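Dec 3, 2020
By Idun Grønli

Perception corner: the cloth model gets a new keypoint head

Since the last newsletter, the perception group has mostly worked on one problem, and I want to write down where we are before the winter break, so that the control people do not need to ask us one by one.

The old model gave us a mask of the cloth and a single grasp point. For towels on the table in Rønning this was enough. For larger pieces on a soft surface it was too weak. The mask was often good, but the grasp point jumped from one corner to another between two images, and the planner, which believes what we send it, started a new path every time. Eskil Strand measured the jumps in April and has reminded us of them in every meeting after that.

The new head gives up to 5 keypoints for each cloth, and every point has its own confidence. The tracker in Plunis keeps the points over time and only reports a change of corner when the confidence of the new one has stayed higher for 30 frames. Alvar Solberg wrote this part. It is a simple rule and we discussed a more clever filter for a long time, but the simple rule is easy to debug and we will keep it for now.

We also changed how we train. Before, we mixed all recordings together. Now Siv Kvam sorts them by background first, and each batch must contain both plain and printed backgrounds. She has labeled 200 images by hand for the test set. Please do not use these for training, also not "only for a quick try". The list is in the Tirneck repository, in the folder with the other splits, and the loader will stop with an error if it finds one of them in a training job.

Two views of bedding, both from the wrist camera: 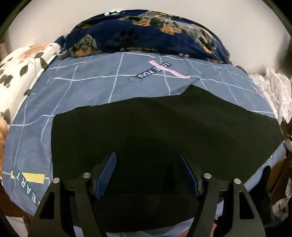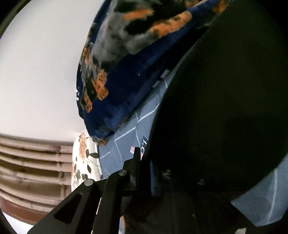

Segmentation on patterned textiles is still the part where we lose most of the points. A print has strong edges inside the cloth, and the network likes to treat them as borders of the cloth. The navy blanket with the gray, black and orange print is a good case to think about: the outline of a printed patch can have more contrast than the real edge of the fabric. The thin white lines on the blue-gray sheet give a similar difficulty, because they bend at the wrinkles and can look like a hem. A plain black cloth, as in the first view, has the opposite problem. It has a clear border against the sheet but almost no texture inside, so the depth estimate must come from the neighbors.

Torbjørn Eide is now testing a loss that gives less weight to edges which continue on both sides with the same surface direction. The first numbers are better for sheets and a little worse for thin cotton. We do not understand the second result yet. If you have seen something similar in Rirkar, please write to him.

For the control group, the message format has one change. The field "grasp" is replaced by "keypoints", a list sorted by confidence. The old field will be filled for another 30 days with the first point of the list, and after that it will be removed. If your node reads it directly, please change to the new one before then, and tell me if the order of the list makes trouble for your planner.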